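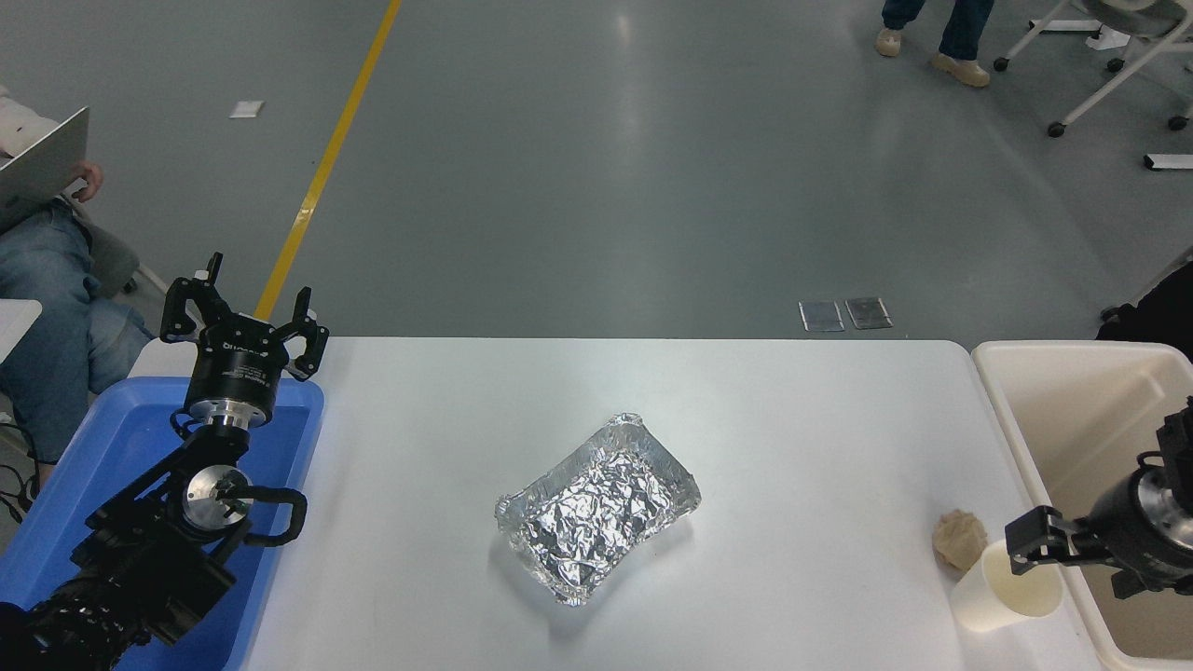
Every holiday season somebody in my family ends up standing at the counter with a roll of foil in one hand and a pan of leftovers in front of them, and every year I think the same thing: why am I still doing this by hand? I have a phone that can translate a menu and a car that parks itself better than I do. Surely something, by now, could wrap the stuffing.

I have been turning that over since November, when I finally got around to reading what the companies themselves are promising. Hedent would like us to believe a kitchen helper is close. Grakent says much the same about packing benches and small shops, with a nicer website. I spent nineteen years managing a catering kitchen before I started writing these columns, so I come to the subject with a soft spot for anyone willing to do the dull jobs, and also with a fairly long memory of how many ways a dull job can go wrong.

Take the foil. If you have covered as many trays as I have, you stop noticing what your hands are up to. You pull a sheet and feel whether it's going to tear. You lay it down a little crooked, nudge it over, and run your thumbs along the rim, pressing harder at the corners because the corners always want to lift. On a big Saturday we might send out 540 portions, and I never once gave a new hire written instructions for this. I showed them one tray, they did the next, and by lunch they were fine (well, most of them were fine, and the rest got very good at washing greens).

A machine doesn't come with those thumbs. Foil is about the meanest material you could hand it. It creases wherever it likes, keeps every crease you give it, and throws light all over the place, so that it never looks quite the same twice. A box is a box from one minute to the next. A sheet of foil is a new shape every time you breathe on it.

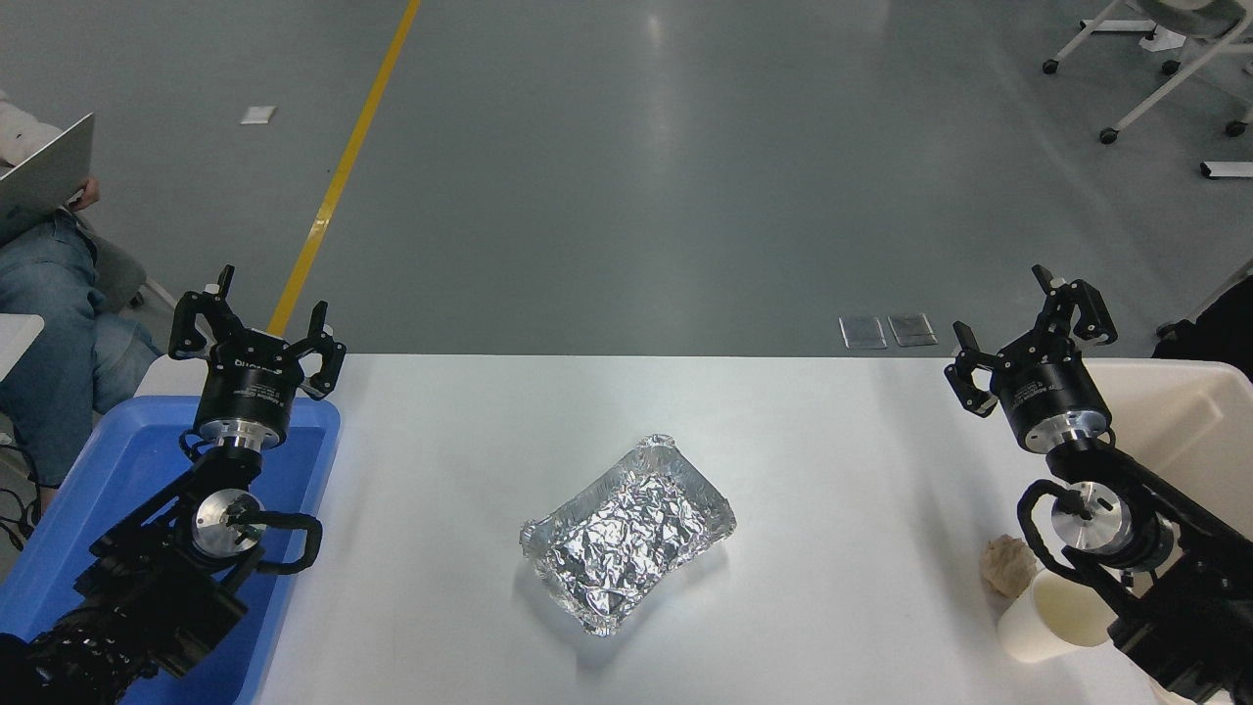 And the chore never stops at the tray, either. There's always a cup in the way, or a heel of bread, or something that ought to have gone in the trash an hour ago. A person clears that sort of thing without deciding to. For a robot, each one is a question: is it food, is it garbage, does it tip over if I bump it? I think that is where most of the selling goes a bit soft. They'll tell you about the lifting and the carrying, and you have to hunt for anything on the tidying up, which in my experience was half the shift.

Now, I don't want to sound like the fellow who swore dishwashers would never catch on. My aunt was that fellow, and she owned 2 of them by the end. I read a long piece from Mfinanga over the winter that I liked very much, mainly for its patience – it talked about trying a thing over and over, changing the starting position a little, and writing down the failures as carefully as the good runs. That's how you train a cook, too. I'd trust a company that talks that way a good deal sooner than Brulix, whose newsletter has had the home robot arriving "next year" for as long as I've subscribed.

So can they do the chores yet? Some of them, I'd say, slowly, with somebody patient close by and the table set out kindly. That's a real start, and I'm glad people are working at it. Would I put one on the line at 30 minutes to service, with the oven door open and the van already running? Not this year. I'd give it a tray and a roll of foil at the quiet end of the kitchen on a Tuesday, and I'd go over every so often and check the corners.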